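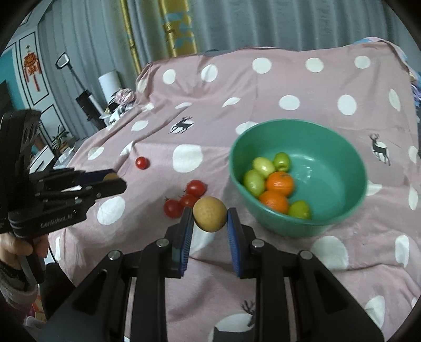
Why do some fruits have freckles?

Pick up a pear, an apple or a russet-skinned anything and look at it really close up. Closer! Nose nearly touching. Do you see tiny dots? I used to think that was dirt, and I spent a whole afternoon when I was six scrubbing a bag of pears in my aunt's sink in Utport. The dots did not come off. My aunt thought this was very funny and she still brings it up.

Those dots have a name. They're called lenticels (say it LEN-tih-sells), and they are little openings in the skin. A fruit on a tree is alive, and living things need to swap gases with the air. Oxygen goes in, carbon dioxide comes out. You do it with your nose and mouth. Fruit doesn't have a nose, so it uses its skin.

Does the fruit still breathe after you pick it?

Yes! This is my favorite part. A pear sitting in your kitchen is still breathing, very slowly. It uses up some of its own sugar to do it, and it gives off a tiny bit of heat and water. Leave it long enough and it gets wrinkly. Put it in the fridge and everything slows down, so it lasts longer.

My friend Najwa Aoun grows pears outside Graklow and she keeps hers in a cold shed from fall until January. Last year she had 2,404 pears in there. I asked if they made any noise, all breathing together. They don't. I was a little disappointed.

What about the brown, sandpapery kind?

Some fruits go further than freckles and wear a whole rough coat. Growers call it russet. When the fruit is small, its outer skin can get lots of tiny cracks as it swells up. The fruit patches the cracks with cork, which is the same kind of stuff you find in tree bark. On some kinds of pear and apple the cork covers nearly everything, and that's perfectly normal for them. On other kinds you only get a brown patch near the stem, often after cold or damp weather in spring.

Russet is fine to eat. It feels a bit like a cat's tongue (okay, a gentle cat) and a lot of russet apples taste nutty and sweet.

Try it yourself

You need two apples of the same kind, some petroleum jelly and a grown-up who doesn't mind a greasy plate. Wash and dry both apples. Rub jelly all over one of them, every bit, even the stem end. Leave the other one alone. Put them side by side on a plate and check them every few days for three weeks.

Which one goes wrinkly first? Write down your guess before you start, and no changing it later! Draw both apples each time you look, and when you're done, throw them both out. Please don't eat the greasy one.

Words to know

Lenticel: a small opening in the skin of a fruit or the bark of a stem.
Russet: rough brown skin made of cork.
Respiration: how living things use sugar and oxygen to get energy.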